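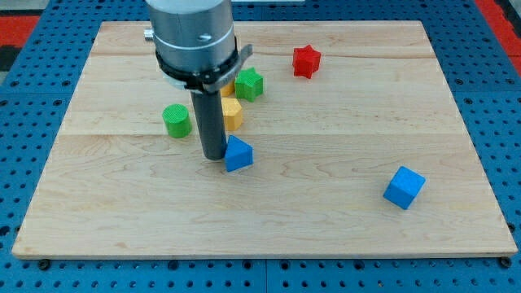
Maple board on the blue pegboard table, with a few of the printed shapes

Board game and puzzle makers > Workshop > Maple board for printed shapes, finish or leave bare?

odside_dan
I glued up this board as a play surface for a set of printed shape blocks. It's maple, a few planks edge to edge, and you can see two of the seams in the photo, one long one toward the back and a fainter one across the middle. I sanded it to 220 and stopped there. Now I can't decide if it needs a finish. The blocks are small and light and they get pushed around on it more than they get picked up. Any reason not to leave it bare?

The blocks came off the printer with ribbed sides and I haven't sanded them.

Precious Matlala
I would put something on it. Bare maple gets gray from hands within a few months, and once it's in the grain you have to sand again. Two thin coats of water-based poly, light sanding between them. It stays pale that way. Oil will turn it yellow.

kerf_and_again
Disagree on the poly. Printed plastic on a film finish slides too easily. I made a sorting board with poly on it and you could breathe on a piece and it moved. Paste wax or nothing.

Precious Matlala
Did you use gloss? Matte is not that slippery.

kerf_and_again
Satin. It was the Broter stuff in the small can.

odside_dan
I want them to slide some, but I want them to stay put when they're standing up. The triangle is the one I worry about. I stand it with the point up and it looks fine like that, but it doesn't weigh anything. The yellow hexagon standing on its flat end is no trouble.

stultus77
How flat is the board? That matters more than what you put on it. If the glue line stands up even a hair the blocks will catch on it every time they cross.

odside_dan
I ran a card scraper over both seams and I can't feel them with a fingernail. I can't swear it will stay that way. The shop is dry in February and damp by summer.

stultus77
Then finish both faces the same, whatever you pick. If you only do the top it will cup on you. I had one go bad that way and it had sat flat for a whole winter.

Fatima Molefe
Does the pegboard under it cause any trouble? I have a perforated bench and thin boards creep on it unless I pin them.

odside_dan
It lies flat. It's bolted at the front corners. If it starts to walk I'll put a strip of drawer liner under it.

Fatima Molefe
Drawer liner will leave marks on some finishes if you leave it there for weeks. Cork is safer. I paid 155 rand for a roll and still have most of it.

kerf_and_again
Sand the bottoms of the blocks too while you're at it. 100 grit on a flat plate, a few strokes, then something finer. The sides you can leave, the ribs give you something to grip.

Precious Matlala
100 is too coarse for parts that small, you'll round the edges before you notice. Start at 180.

kerf_and_again
I've done it plenty of times with 100. Press lightly.

odside_dan
Thanks, all. I have an offcut from the same maple, so I'll do matte poly on one half and wax on the other and push the triangle around on both. Both faces of the real board get the same treatment either way. I'll start the block bottoms at 180.

stultus77
Let the poly sit a full week before you judge it. It drags when it's fresh.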